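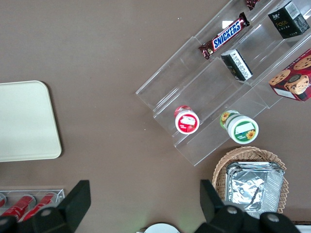
Snickers on the clear display stand

Ticket 207: agent freezes when two goals tie
Opened by: Bogdan Chiriac
Component: planner / tree search
Status: open, workaround in place

Saturday, 9:40 am
Hi all, me again. I'm running the Flolov agent on the Prustombridge map for the undergrad game AI unit and it keeps stopping dead. No crash, no error in the log, it just picks "wait" every tick until the match times out. Happened in 5 of my first 20 matches. Same build as the lab machines, default config, colour-blind palette on (doubt that matters, but I'm putting it in anyway).

10:15 am
Turned logging up to verbose and had a proper look. Every frozen match has the agent the same path distance from two resource tiles. The tree search gives both of them an identical value, right down to the last decimal, and then the root returns nothing and the fallback action kicks in. And the fallback is "wait". Lovely!

11:05 am
Things I've tried so far:
Upped the search budget. Still freezes, only takes longer to get there.
Changed the random seed. Same matches freeze on the same tick, which makes me reckon the seed never gets to the tie-break at all.
Swapped the rollout policy for the plain random one. Freezes go away but the agent plays like a galah, so no good for marking.

12:30 pm
Mathur had a squiz at the code over the phone with me and spotted that best_child() uses a strict "greater than" against a value that's been set to the first child's score, with the pointer left empty. So if the first child is equal best, nothing ever beats it and you get an empty result back. Would've taken me all arvo to find that, cheers mate.

1:10 pm
Patched my local copy to collect all the equal best children and pick one at random with the match seed. Reran the lot, all 20 matches, no freezes. Also ran 3 on the Trillcombe map, which has heaps of symmetrical corners, and they were fine too.

One odd thing left over. The agent now dithers a bit between the two tiles, up to four ticks, before it commits. I think that's the tree being thrown out each tick and the tie getting rolled again. Not a blocker for the unit, but it does look silly on the projector.

1:25 pm
Patch is attached. Could someone with commit rights check I've got the seed handling right before it goes in the main branch? I'll open a separate ticket for the dithering once this one's merged.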